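Oct 9, 2025

Wood moisture and glue creep, continued. Third session with the Brastine sticks.

Picking up from the bond test that didn't convince me. The claim going around the shop is that the new Brastine glue doesn't creep, so we can drop the overnight clamp and unclamp after 2 hours. I have read the sheet twice and it never says that. It says the joint can be handled after 2 hours. Handled is a soft word. I can handle an egg.

What I did this morning: pulled the long-grain pairs off the shelf, the ones glued with Brastine and the ones glued with our old Kendon, and ran a fingernail across each glue line. Then a steel rule on edge, light behind it. Several of the Brastine lines have a ridge. Several of the Kendon lines have one too. The ridge is what people call creep when they don't like the glue and "seasonal movement" when they do.

My problem with the whole comparison is the moisture. The Brastine pairs were cut from the boards by the window and the Kendon pairs came out of the rack at the back, which sits over the heating pipe. I only found that out from the pencil marks on the ends. So one set may have gone in damper than the other, and any ridge could be the two halves drying at different rates with the glue having nothing to do with it. Wrote this on the board next to the results so the results don't get quoted without it. They were already being quoted.

Meter check. The pin meter and the pinless one disagree, as they always have. Pin meter reads higher on the same face every time. I tried it across the grain, along the grain, and on the end, and got a different number each way. The species table in the lid is for softwoods and I have been using it on everything. Not trusting either meter for absolute values from here on. For differences between two halves of the same stick, the pin meter is probably fine if I keep the pins in line with the grain and press to the same depth. Probably.

Oven method would settle it. Cut a slice, weigh, dry, weigh again, stop when the weight quits changing. First slice went on the scale at 142 grams, which is bigger than it needs to be, but the small scale drifts and I wanted the drift to be a small part of the reading. Left it in the oven at low heat. Will not write down a percentage until two weighings in a row agree. Last time somebody wrote one down after a single weighing and we built a cabinet door on it.

Load test. Kept the old rig: stick held at one end, weight hung off the other, dial indicator under the glue line. Hung the 25 pound plate. The needle moved when I let go of the plate and then it moved again when I shut the door, so the bench is part of the measurement whether I like it or not. Wedged the legs. Needle still moves with the door but less. A reading taken on that bench in working hours is worth very little, and I include my own from last month.

The Irkard leaflet came with the sample bottle. It has a chart with a very steep line and no units on the left side. There is a photo of a chair. I have put the bottle on the shelf and the leaflet in the drawer. If they want their glue in the comparison they can tell me what wood was under it, how wet it was, and how long the load was on.

Offcuts. Species and drying history matter more than I gave them credit for in the first session, so short pieces only count if I know which board they came from. Color is no help with that. A brown block and a browner block can be the same board with a different face up, or sapwood and heartwood, or one that has been handled more.

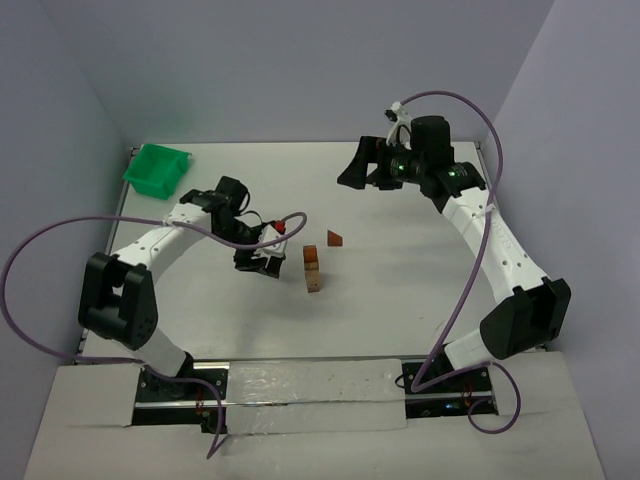
Small wooden blocks on the table, two of them end to end; green bin in the far corner.

Block ends to keep in mind: an end-to-end butt is the worst possible joint for judging a glue. End grain drinks it. If a butt joint fails it says the joint was bad, and if it holds I would want to see it hold again. So no end-grain results go in the comparison table, good or bad.

The Bùi method (size the end grain with thinned glue, wait, then glue properly) gets passed around as if it doubles the strength. Maybe it does. I have only ever seen it tested against no sizing and a starved joint, and a starved joint loses to anything. Worth one row of the table if I can be bothered to do a fair version, with the same amount of glue on both sides.

Notebook reference for the raw readings is 2541, back pages. Some of the early ones are in pencil and smudged. I have not guessed at the smudged ones.

To do:
Recut all pairs from one board, both halves adjacent, mark the faces.
Move the rack off the heating pipe, or stop pretending it is storage.
Second weighing on the oven slice.
Leave one Brastine pair and one Kendon pair loaded until December and don't touch them — that includes tapping the dial to see if it's stuck.
Overnight clamp stays until then.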